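Ticket: second hand for sorting bench – quote and budget code
Opened by: Yulan Jiang, Devside workshop
Status: waiting on supplier

The Temley bench is running nuts and gears on the blue-grey mat, one arm, one hand. We want a spare hand on the shelf before the next block of work, and purchasing has bounced the request twice. 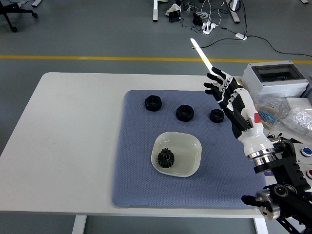
Purchasing replied that a spare hand can't go through as a consumable, whatever the old form says, and asked whether the arm mount was to be quoted too or only the hand.

Hand only. The mount stays as is. I have moved the line to capital equipment and attached the Gowda quote again.

Log
- Gowda quote dated February has lapsed. Asked for a new one, same part.
- Odix can supply a hand for $2,401 less, but it needs their adaptor plate and the lead time is 35 days. Gowda says 15.
- Freight was missing from both. Gowda has since added it, Odix hasn't answered.
- Fingertip pads: packs of 100 only. Left off this order, will go on the workshop account.
- Tried to resubmit, form rejected the cost centre. Old code was still in the template. Fixed and sent again Thursday, June 10, 2021.

Still open: revised Odix total with plate and freight, and whether the warranty covers a hand that sits unused in storage. If Odix isn't back by the budget cut-off we go with Gowda.

Last updated by Yulan Jiang
Devside Service Desk | Contact | Back to top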